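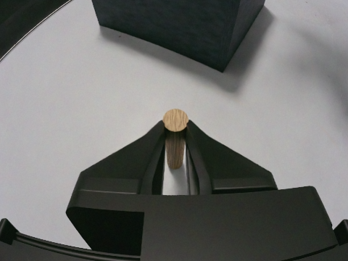 夹爪上的圆木销，顶面能看到木纹

# Brovia 失真踏板（二手在售，附试弹感受）

先交代一下我是谁：在一支激流金属乐队弹节奏吉他，弹了很多年，右手比左手强，踏板买得比琴弦还勤。Brovia 是 Flondach 出的高增益失真，我一月份入手，排练、录小样都用它，现在因为板子上实在塞不下了（还有一块 Tawfik 噪声门舍不得拆），忍痛出掉。

声音怎么说呢，中频特别往前！很多金属失真一开大就糊成一团，单独弹挺凶，鼓和贝斯一进来人就没了。Brovia 的 Mid 旋钮拧到两点钟方向，闷音切分一个一个都听得清楚，快速下拨也不会粘在一起。缺点是高音偏硬，Treble 超过中午位置就有点扎耳朵，我基本放在十点钟，再往上真的要看箱子脾气。

我们贝斯手 Nia Kneath 试过拿它推贝斯，低频掉得厉害，她弹了一首歌就还给我了。所以贝斯手慎入，除非你有干湿混合的办法。 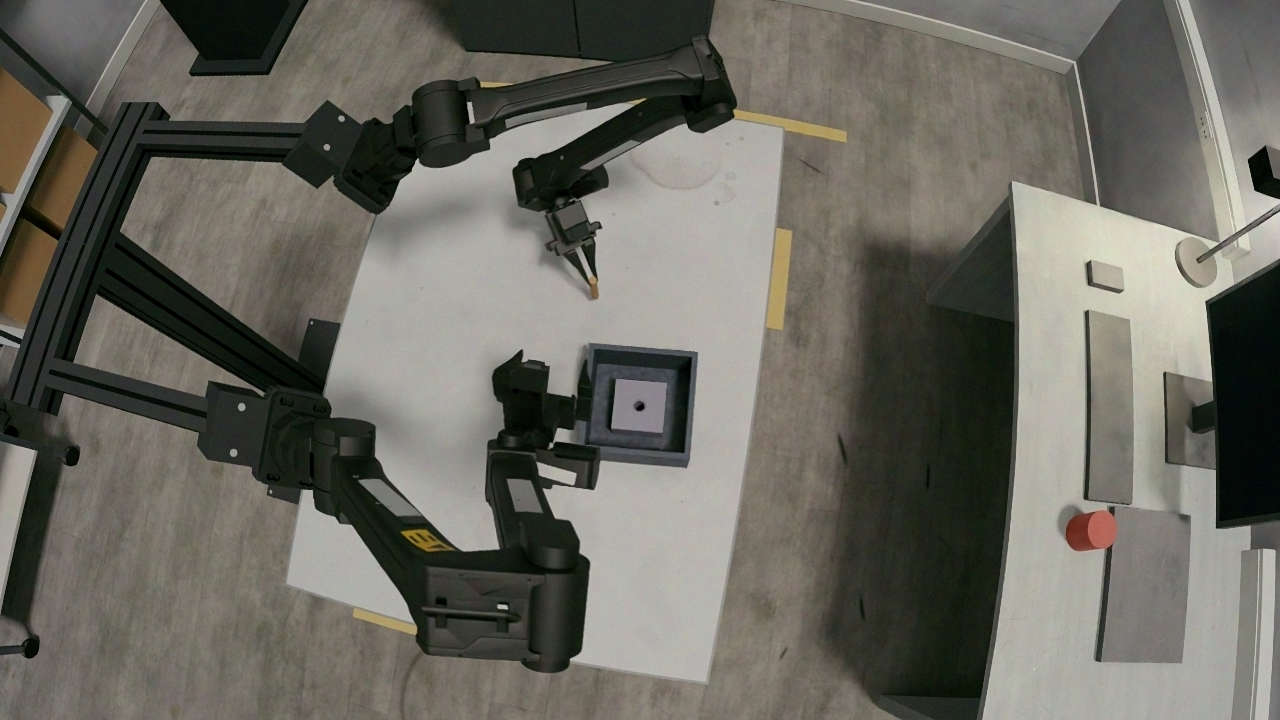
再说降调。我平时降 D，有两首新歌降到 B，换了粗弦以后低音弦还是挺紧的，Tight 开关一定要打开（默认是关的，我刚买来那几天一直没发现，还以为买错了……）。独奏的话延音够用，不过想要那种绵绵的、像提琴一样的长音，前面最好再垫一块过载。Rania El Khatib 帮我们混小样的时候，两轨节奏左右拉开，几乎没怎么动均衡，只切了 80 Hz 以下的部分，出来的墙就已经很厚了，我自己在车里听了好多遍！

## 基本情况

- 型号：Flondach Brovia，编号 1583
- 旋钮：Gain、Level、Bass、Mid、Treble
- 开关：Tight（收紧低频）
- 供电：9V 中心负，耗电 40 mA，不能装电池
- 旁通：真旁通，踩下去有一声轻微的“嗒”
- 成色：底部贴过魔术贴，右下角掉了一小块漆，旋钮都不松
- 配件：原盒、说明书，电源不带

## 价格和试音

87 欧，不含邮费。同城可以到 Sornetano 排练室来试，我的箱子在那边，你带自己的琴就行，晚上七点以后我一般都在。想换也可以聊，只换延迟，别的失真就别发给我了，家里那位已经在数了。

要听录音的给我留言，我发一段干声和一段带失真的，同一个 riff，没有后期。

7月29日 星期四更新：还在，上一位朋友最后想要的是带电池仓的，所以没成。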